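首页 | 追剧 | 碎碎念 | 旧文 | 留言板

《Mangundap》终于看完了，乱写几句

2025年5月11日　作者：本博主

先说结论：好看，但最后2集我有意见。

本来没打算追的。去年12月出预告的时候扫了一眼，又是小镇，又是失踪案，又是一个从大城市回来的女警，心想算了吧。结果上周感冒躺着，随手点开第一集，然后就没停下来。嗓子哑着一个人在沙发上骂编剧，水都忘了喝。

故事发生在一个叫 Tesbridge 的镇子，虚构的，据说大部分外景是在 Dredonberg 拍的。那个码头真绝，灰蒙蒙的，每次一切到那儿我就知道要出事。女主回家处理母亲的老房子，翻出一箱磁带，磁带里有她小时候的声音，还有另一个小孩的声音。她是独生女。好，第一集就停在这，谁忍得住。

前半段的节奏我特别喜欢。不急，很多时候就是人在厨房里说话，说的都是废话，买鱼啊，修屋顶啊，但你越听越不对劲。妹妹（后来才知道是妹妹，剧透了抱歉，跳过这句）第一次出场那场戏，整整一顿饭没有一句台词，全靠筷子和眼神。我倒回去看了三遍。

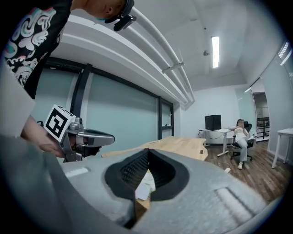
桌边，有人俯着身子。

演女主的那位以前只演过情景喜剧里的邻居，我一直记得她那个大嗓门。这次完全认不出来，声音压得很低，走路都变了，肩膀往前扣着。看到采访里说她试镜试了好几轮，中间差点回去继续上班，幸好没有。今年的奖要是没她的提名我会不高兴的。虽然我不高兴也没什么用。

配乐也得提一下。Flindden 做的，就是那个两年前给纪录片配过一整张专辑的乐队，我歌单里到现在还有。这回几乎不用鼓，全是那种很远的管风琴，像从隔壁教堂漏过来的。第五集结尾那首没收进原声碟，气死，在网上翻了半天也没找到。有知道的留言告诉我，谢谢谢谢。

好了说意见。

倒数第二集突然加进来一条线，镇上的老报纸编辑原来什么都知道，藏了1,160份旧稿子在地下室。不是，前面他出场那么多次，一点铺垫都没有啊？就一个镜头他擦眼镜，停了一下，这也算伏笔？而且那集有70分钟，至少二十分钟在地下室翻纸箱。翻一箱，叹气，再翻一箱。我中间去煮了个面，回来还在翻。
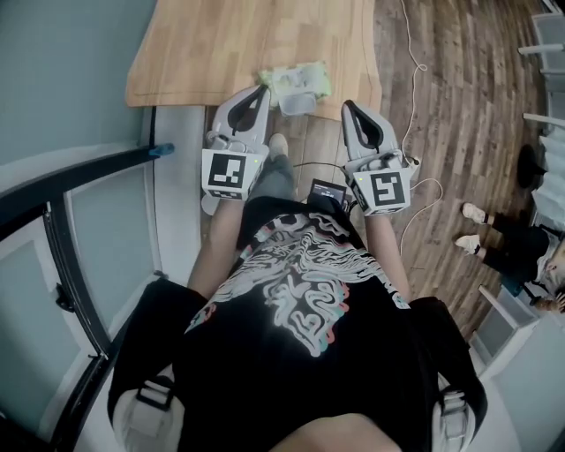
大结局呢，情绪是到了的，我也哭了，哭得挺丢人。但案子本身交代得太潦草。谁开的船，没说。磁带为什么会在母亲那里，就一句话带过。论坛上那个讨论帖我昨晚刷到第1,212楼，还在吵船的事，有人画了时间线，对着潮汐表推，比编剧认真多了。我个人站"舅舅开的"这一派，因为第三集他手上有绳子勒的印子，镜头专门给了特写，总不能是白给的吧。反对的人说那是修屋顶弄的。行吧，各有各的道理，但是修屋顶为什么会勒到手心？？

还有一个小毛病，字幕。我看的那版里"灯塔"和"灯台"混着用，一会儿灯塔一会儿灯台，害我以为是两个地方，看到第四集才反映过来。人名也是，舅舅的名字前后有两种译法。不知道现在改了没。

第二季听说在谈，我其实不太希望有。她最后站在码头上把磁带机关掉，画面黑了还能听见海浪，就停在那里挺好的。再往下拍，无非又失踪一个人，又翻出一箱什么东西。不过真出了我肯定还是会看，我了解我自己。

打分的话八分，前六集九分，最后两集六分，平均下来差不多。数学不要跟我较真。

下一部准备补去年欠着的那个法庭剧，朋友催了好几次在催。看完再写，可能要等一阵子，最近事儿有点多。先这样，去吃药了。

返回顶部 | 联系博主请走留言板 | © 2025 本站文字未经允许请勿转载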